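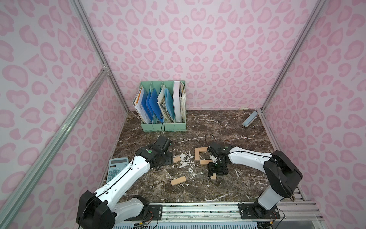

Two arms, one table, a handful of wooden blocks.

Bench Rules FAQ for the Two-Arm Cells

I'm Vitalii Onyshchenko, and I look after the house rules for the arm cells at Flesden. These are the questions I get most from new operators. If yours isn't on the page, come find me or leave a note in the Cudix log.

Do I really have to fill out the start sheet every time?
Yep. It's 19 lines and most of them are a quick look: posts tight, rail bolts tight, cables free to move, stop button within reach. I've skipped it myself on a busy morning and ended up redoing an entire batch, so now I'm a pest about it.

Can I reach in while the arms are standing still?
Only after you've hit pause and said "hands in" out loud. A still arm may just be waiting for its next command. Say "hands out" when you're done, and let your partner hit resume – never do it yourself with one sleeve still over the table.

What's allowed on the table?
Whatever the task card lists. Blocks are the usual working pieces, and the card may also call for background items such as the file organizer or the calculator. Those stay where the card puts them for the whole batch.

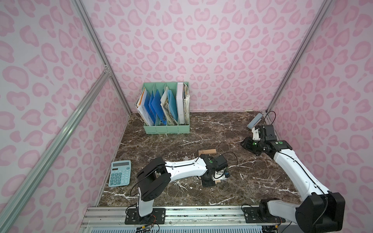
If a background item gets bumped, finish the run, mark it in the log and then put it back. Please don't sneak it back mid-run! I'd much rather have a marked run than one where things jump for no reason I can find later.

Who can change the speed limit?
Me or the shift lead, and it goes in the log. New people stay at 20 percent for their first 4 shifts. I know it feels painfully slow (everybody complains to me about it), but you learn how the two arms get in each other's way.

What about crumbs and dust on the marble?
Check the card first. If debris is part of the task, leave it alone. If it isn't, pause, wipe down with a dry cloth and look over the gripper fingers too. No spray cleaners near the wrists. 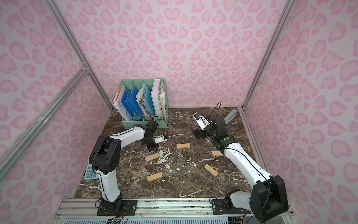

How close can the two arms get to each other?
The Okero cells use a gap of 2 inches between wrists, and we kept that number when we took over the Vasylenko sheets. Blocks in the middle are fair game for either arm, just one at a time. Call which side is going in.

When should I hit the stop?
Any time you're wondering whether you should. A snagged cable, a grinding noise, a wrist heading somewhere odd – stop, then come get me. You won't be in trouble for a stop that wasn't needed.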